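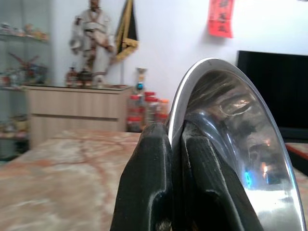

## Chapter 6: What a Price Is Made Of

Suppose the town of Allell has two shops that sell housewares. Grimshaw charges $48 for a mixing bowl. Kernano charges less for the same bowl and has a longer line at the register. Most people, asked to explain the gap, will tell you that Grimshaw is greedy. This is a satisfying theory, and it leaves you to explain why Kernano has taken up charity.

Economists start with costs, mostly out of habit. Some costs stay put however much a shop sells. Grimshaw pays $885 a month for its storefront whether it sells 200 items in July or spends the month dusting them. These are **fixed costs**. Others rise with every sale, such as the wholesale price of the bowl and the paper it gets wrapped in. These are **variable costs**, and they are the ones owners complain about second.

Furniture makes the split easier to see. A folding table has to be designed once, and the bill for that arrives before the first table is sold. Spread over 800 tables, it shrinks to a small part of each price tag. Spread over 200, it becomes four times as large.

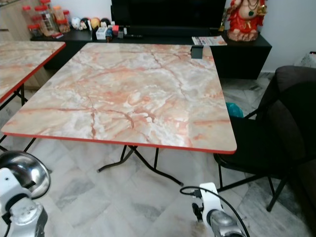
A shop owner in Latis objected to an early draft of this chapter, writing that she had never once divided her rent by anything and set her prices by looking across the street. We will take up her method in Section 6.3, under **competition**.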